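Search this blog Search

Sorting out the little bottles

I've had a butcher-block table top for years and never looked after it properly. In January I gave it a coat of oil and promised to do it again every few months, which I didn't. This week I finally did, and that meant clearing off everything that lived on it.

Most of it was bottles. Food colouring, vanilla, peppermint, almond, and several with labels I couldn't read any more. I threw out 7 and wiped down the rest with a damp cloth. They used to sit in a shoebox, so I could never find the one I wanted without tipping them all out.

Sheena Skinner passed on a small wooden shelf with a black frame when she moved to Tenbridge. It goes at the far edge of the table, which leaves the front clear for rolling out pastry. The oil took 200 ml and I left it 15 minutes before rubbing off the extra with an old tea towel.

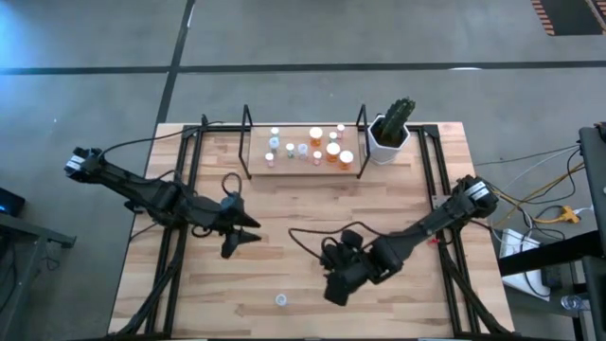 I still want to put new labels on the bottles, and the shoebox can go out with the recycling.

Recent posts
Descaling the kettle
A better drawer for tea towels
Marmalade, second batch

Last updated: October 28, 2022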